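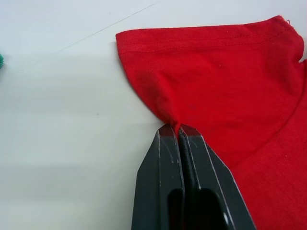
Saturday, fold stack, wrist view only

Goal for the day: get the grasp check to stop reporting false empties on thin pinches. With two layers of jersey or less between the tips, the fingers close almost all the way, and the width threshold in the Nosum driver calls that a miss. The planner then opens up, backs off and replans while the cloth is already held. Wastes a cycle and drags the sleeve.

Went through the Trultside logs first. 242 closes on the red tee, all at the sleeve. The width reading on a good thin pinch overlaps the reading on an empty close, so no threshold is going to separate them. I had been tuning that number on and off since October and should have plotted it sooner.

Changed the check so it uses the wrist camera as well:

- crop a patch just above the fingertips after close
- run the cloth mask on the patch
- lift a little, crop again, compare
- held = mask still touches the tips in both crops

The compare step waits 200 ms after the lift command returns. Without the wait the second crop catches the arm still moving and the mask edge smears.

Mask itself is fine on this shirt. Saturated red on a white table is an easy case and I don't want to read much into it. White tee is next, and I expect the mask to fall apart there. May need to look for the creases that fan out from the pinch instead of color.

Other trouble: the keypoint model. It wants to put the sleeve corner on the curved bulge of fabric to the left of the pinch, where there is no corner at all. The hem stitching gives a long clean line, and the model ignores it. Tried snapping the keypoint to the nearest end of the hem line as a post step. Helps when the hem is in view, does nothing when it isn't. Left it behind a flag, `snap_hem`, default off.

Run 1731 crashed in the planner on the lift. The Kozłowski solver returned an empty path and we indexed into it. Added a guard and a log line. The empty path is a separate problem: the table collision box is too tall, so a low grasp starts in collision. Lowered the box in the Vulonden cell config only. Don't copy that to the other cells until someone has measured their tables.

To do:

- rerun the logged closes through the new check offline
- white tee, same pose
- move the wait into config, it's hardcoded in 2 places
- ask for new fingertip pads before more data, these are scuffed up

Branch is pushed, not merged. Tests pass except the old width test, which I left failing on purpose until the offline rerun is done.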